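Forum > Home & Garden > Gadgets and Gizmos > Can a machine do my chores yet?

Is there a robot I can buy that will do ordinary jobs round the house?

Posted by Prurkell

I am not after a butler. I have a knackered hip, a house with too many plugs behind too much furniture, and a small upholstery workshop in the old garage where things need fetching, winding up, plugging in and unplugging all day long. I keep seeing clips of robots folding towels and wiping worktops and I would like to know, from people who have been near one, whether any of this is real.

My list, in order of how much I would pay to never do it again:

Emptying the dishwasher, including the drawer with the potato peeler in it.
Putting phones and cordless tools on charge at night and taking them off in the morning.
Coiling up extension leads.
Picking up offcuts and staples from the workshop floor.
Changing a duvet cover (I live in hope).

I already have a robot vacuum. It does the hall very nicely and then eats the fringe of the rug and sulks under the sofa until I get the broom handle. I paid nearly 500 pounds for it so please do not tell me to start small. I have started small.

Budget is flexible if the thing works. It is not flexible if the thing needs me standing over it, as I can stand over a dishwasher for free.

Posted by Clodum

No.

Longer version, no, get a teenager. Mine does the dishwasher for 30 quid a month and has been known to break only the good glasses. Also comes with hands.

For the staples, a magnet on a stick. You can get one at any hardware place and it never needs an update. I have had the same one for years and the worst it has done is pick up my car key.

Duvet cover: turn it inside out, put your arms in, grab the corners of the duvet, shake. No machine required, just swearing.

Posted by Rieger

Bit more hopeful than the reply above, though not by a lot.

I do maintenance at a firm that makes shop fittings, and we have had proper industrial arms on the line for as long as I have been there. They are marvellous. Ours will pick the same bracket out of the same tray and put it on the same jig from six in the morning until the lights go off, and if you move the tray by the width of your thumb it will very confidently pick up nothing and put it on the jig. That is roughly the gap between a factory and your kitchen. In the factory we tidy the world until the robot can cope. In your kitchen the world has a potato peeler in it.

What has changed in the last few years is that people have started teaching smaller arms by showing them a job again and again, with cameras, and letting the thing work out what the jobs have in common. It does mean they can put up with a tray that has moved. I have watched a pair of arms fold a tea towel. It took long enough that I went and made a cup of tea, drank it, and came back for the second corner. The fold was better than mine, I will give them that.

Going through your list:

Dishwasher. Plates in a rack, one at a time, nearly there. Cutlery drawer, years off. Wet glasses, I would want to be in another room.

Extension leads. Harder than it sounds. A plate stays the shape of a plate. A lead is a different shape every time you touch it, and it hides its own ends. You and I find the end by running a hand along until it stops, and we don't think twice about it. A machine has to spot which black loop goes over which other black loop and then guess what the rest will do when it tugs. Most people I have worked with can't coil a lead properly either, so I am not being sniffy.

Staples off the floor. Magnet on a stick. The gentleman is right.

Duvet. Ask again when we are all dead.

That leaves charging the phone, and I would say this is the most interesting one you have got. It sounds like nothing. You do it half asleep. But there is a small plug that has to go into a slightly larger slot, dead straight, with just enough push, while a length of cable pulls it sideways and the phone slides away across the table. Get the angle a whisker out and you are scratching the case. And somebody has to find the plug first, among whatever the lead has got up to since last night.

For anyone who thinks I am making a meal of it, the job looks like this:

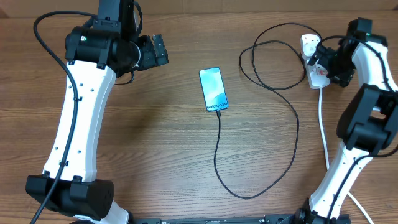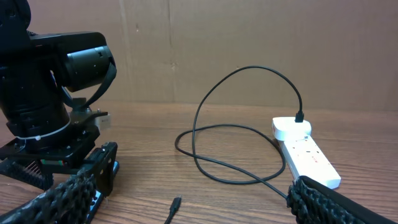
Things I would want to know before handing over money

Ask the seller to tip your own stuff on the table, your phone, your tangle of leads, and not theirs. Then ask them to take their hands off and step back. A good many of the clips you see online are played faster than life, and in plenty of others there is a person working the arm by remote. Nothing wrong with that, it is how some of them are taught, but it is not a machine doing your chores. It is a stranger doing your chores with extra steps.

Ask how many goes it gets right. If the answer is 29 out of 30, that sounds lovely, and for a tea towel it is. With glasses it means you will be buying glasses.

Ask who comes out when it breaks, and what you do on the Thursday it decides your table is a different colour from the one it learned on.

In your shoes I would spend a bit of the money on a wireless charging pad for the bedside (you drop the phone on it, job done, provided your phone is the sort that takes it) and get a sparky to put sockets at waist height in the workshop. That sorts the hip today. Voris up in the workshop section of this forum did the same in February and has a decent thread on where to put them – worth reading before you start drilling.

And put the rug away when the vacuum is out.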